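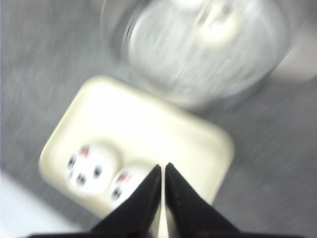
Print | E-mail

So the gripper money is gone, all 632 dollars of it, and I'm fine with that! The Teuber quote for the arm came in at 4,000, and Begoñe keeps asking when I plan to order. November, if I sell the old Kirnano one first (anyone?).

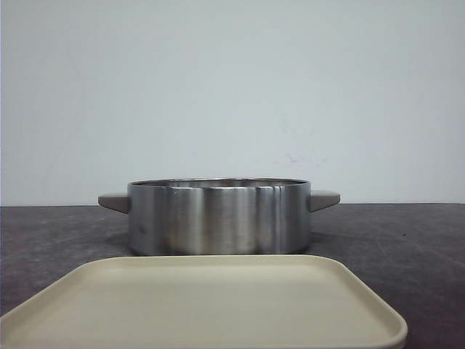
Spare fingertips are the line I left out of my first budget, and I've put in 350 for them now. Props I'm keeping cheap. A steel pot with two handles and a plain cream tray are plenty to plan grasps around, and Josiane has more kitchen stuff she wants to get rid of. Still undecided on the Stonden mount, so if you've bought one, please write and tell me what shipping cost you.

Print | E-mail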